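Projektbericht, Abschnitt 4: Regeln für den Arbeitsplatz

Unsere Regeln für den Hornix-Arm haben wir größtenteils aus der Prorodness-Vorlage übernommen. Sie umfasst 54 Punkte, und ich bezweifle, dass alle davon jemanden schützen. Punkt 12 verlangt »ausreichend Abstand« zwischen den Gegenständen. Was ausreichend ist, steht nirgends. Omprakash Khurana hat vorgeschlagen, den Abstand an der Greiferbreite zu bemessen. Das haben wir so gemacht, ohne zu wissen, ob die Verfasser der Vorlage das auch gemeint haben.

Problematischer finde ich die Checkliste vor jedem Durchlauf. Bei 149 protokollierten Durchläufen im August war jedes Kästchen angekreuzt. Das spricht nach meiner Meinung eher gegen die Liste als für uns. Ximena Cortés sieht das anders: Ohne Liste hätten wir die Montageplatte vermutlich seltener kontrolliert.

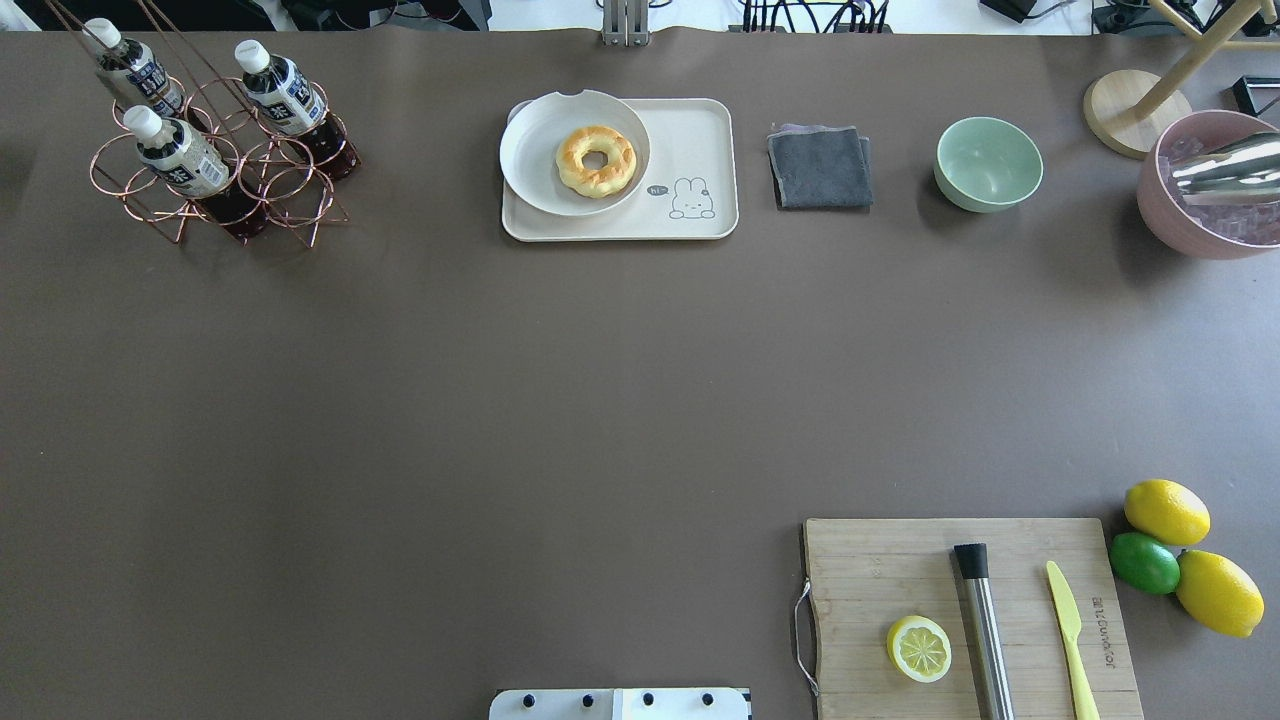 Ungeklärt bleibt auch der Umgang mit Lebensmitteln. Die Vorlage kennt nur »Werkstücke«. Eine halbe Zitrone ist aber nass, verformbar und klebt, und ein Greifer, der sie angefasst hat, müsste vor dem nächsten Griff gereinigt werden. Wir haben dafür eine eigene Regel geschrieben (Anhang B), die noch niemand außerhalb der Gruppe geprüft hat. Gleiches gilt für Eis und Gefäße mit Flüssigkeit: Verschlossen ja, offen nur nach Absprache.

Den Not-Halt haben wir vor jeder Sitzung getestet. Diese Regel würde ich behalten. Bei den übrigen fehlt uns der Vergleich mit einer Gruppe, die ohne sie gearbeitet hat.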